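Haltbridge Manipulation Group – Minutes of the May project meeting
Agenda: demonstration data, finger wear, next training run
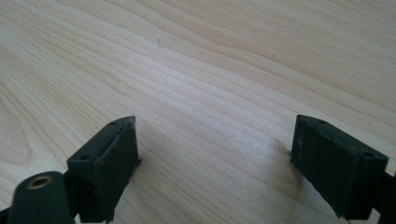

Hand-held gripper over bare tabletop, fingers apart, nothing in the grasp.

Meeting opened at 10:15. Minutes of the previous meeting were accepted with one correction: the depth of the finger pads had been given for the old version.

1. Demonstration data

The set now holds 790 demonstrations, all recorded with the hand-held tool. Of these, 161 were rejected by the pose filter. The main cause is loss of tracking when the tool is moved low over a plain surface. Pale wood with long grain gives the tracker few stable corners, and the grain lines are easily matched to the wrong neighbor.

The Nazarenko site reported the same failure on its own tables. Adding printed markers was discussed and set aside for now. The policy would see them during training and might come to depend on them.

Agreed: rejected demonstrations stay on disk with the filter log. They will be rerun when the new tracker settings are ready.

2. Empty-gripper segments

Segments with the fingers open and no object between them were previously trimmed from the start and end of each demonstration. A comparison was presented between a policy trained on trimmed data and one trained on untrimmed data, with the same number of gradient steps.

The untrimmed policy closed early less often. The difference was clearest on small objects placed near the edge of reach. It was slower to start moving – in several trials the arm hovered until the time limit.

A middle setting was proposed, keeping roughly 2 seconds of open-gripper motion before each approach and dropping the rest. There was some disagreement on whether the hovering comes from the idle segments or from the action horizon. Both will be varied, one at a time.

3. Finger wear and geometry

The dark fingers show scuffs and pale scratches. Whether this affects the policy is not known. The fingers are always in view of the camera, so any change in their look is a change in every training image.

Drimix supplied a short note on print settings for the next batch. The hole pattern and the threaded inserts stay as they are. The pad strip may be made replaceable, provided the opening width does not change.

Open point: finger angle at full opening. The hand-held tool and the arm-mounted version should be measured with the same gauge. Until that is done, width values from the two will not be pooled.

4. Drorkach training run

The next run will use batch size 128 and the current image encoder. Color jitter remains on. Random crop will be reduced – the present setting sometimes removes most of one finger, and the grasp state becomes hard to read.

Evaluation stays on the fixed start positions. Results will be reported by object class as well as in total. The total alone hid the drop on flat objects last time.

5. Actions

– Rerun pose filter with new settings and report the rejection count.
– Train the middle-trim policy; action horizon unchanged.
– Repeat with shorter action horizon, trim unchanged.
– Measure finger angle on both grippers.
– Send Drimix the pad drawing.

6. Other business

Disk quota on the shared machine is nearly used up. Raw video from the pilot study will be moved to the archive before the Drorkach run starts.

Meeting closed at 11:40.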